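Looking after cupboard doors and handles

3 Jan 2026

I've had the same kitchen since we moved in, and every winter something in it starts to wobble. Usually it's a handle. You give it a tug, it shifts a bit, you tell yourself you'll sort it at the weekend, and by July it's come off in your hand while you're holding a colander full of peas!

So now I go round with a screwdriver twice a year. Open the door, find the screw heads on the inside and give each one a gentle turn until it stops – and then leave it alone. I overdid it once and cracked the panel, and my friend A-yeong still brings it up.
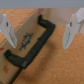
If the screw just spins and never bites, the hole has worn too big. Take the screw out, dab some wood glue on a couple of matchsticks (heads snapped off, please), push them in and trim them flush. Leave it overnight before you put the screw back. I did this on the larder door 8 years ago and it's still going strong.

Grease is the other thing. It builds up behind the handle where your cloth never reaches, so I use an old toothbrush with warm water and a drop of washing-up liquid, then dry it straight away. Don't soak anything, especially round the screw holes.

Squeaky hinges get a tiny bit of petroleum jelly on a cotton bud. Helmi swears by cooking oil but it goes sticky – I tried it and spent a whole afternoon scrubbing it off again. Wipe away any extra or it'll collect crumbs.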